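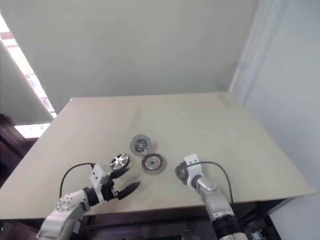
Trois pièces rondes posées sur une table.

Pièces détachées : à Clalidville, une promesse qui reste à vérifier

Lundi 31 août

La communauté de communes de Clalidville ouvrira en novembre une « bibliothèque de pièces » destinée aux habitants qui veulent réparer eux-mêmes leur petit électroménager. Le service, confié à l'entreprise Prerkis, doit proposer 362 références au lancement : roues, joints, courroies, boutons, poignées. Sur le papier, l'idée est séduisante. Elle l'était déjà la dernière fois.

Il y a trois ans, un dispositif voisin avait été installé dans l'ancienne halle d'Ultcombe. Il a fermé au bout de 18 mois, sans bilan public. Le dossier de présentation du nouveau projet y consacre une ligne, où il est question d'une « première expérience riche d'enseignements ». Lesquels ? Le document n'en dit rien, et le service communication de la collectivité nous a renvoyés vers une réunion d'information dont la date n'est pas fixée.

Le principe a peu changé. L'usager apporte sa pièce cassée, on cherche l'équivalent dans le stock, et il repart avec contre une participation de 3 euros. Si la référence manque, une commande est passée auprès du grossiste Kaczorowski. Le délai n'est pas garanti, et le prix final non plus. Pour une roue d'aspirateur ou de panier de lave-vaisselle, pièces qui figurent parmi les plus demandées selon Prerkis, on voit mal ce que l'habitant y gagne par rapport à une commande faite de chez lui.

L'entreprise avance un objectif de 300 réparations par trimestre. Elle ne précise pas comment elles seront comptées. Une pièce remise au guichet vaudra-t-elle réparation, même si l'appareil finit à la déchetterie la semaine suivante ? La convention, que nous avons pu consulter, parle de « pièces délivrées » à l'article sur le financement et d'« appareils remis en service » dans le préambule. La différence mériterait une explication, d'autant que le versement d'une partie de la subvention dépend de ce chiffre.

Reste la question de la compatibilité. Deux roulettes de même diamètre peuvent avoir des axes différents, et les fabricants modifient volontiers un clip d'une année sur l'autre. Le stock de départ a été constitué à partir d'appareils démontés, sans que la liste des modèles couverts soit publiée. Prerkis promet un catalogue en ligne « dans les premiers mois ».

Le guichet sera ouvert le mercredi après-midi et le samedi matin, dans les locaux de l'ancienne perception. La convention court sur un an, renouvelable par tacite reconduction.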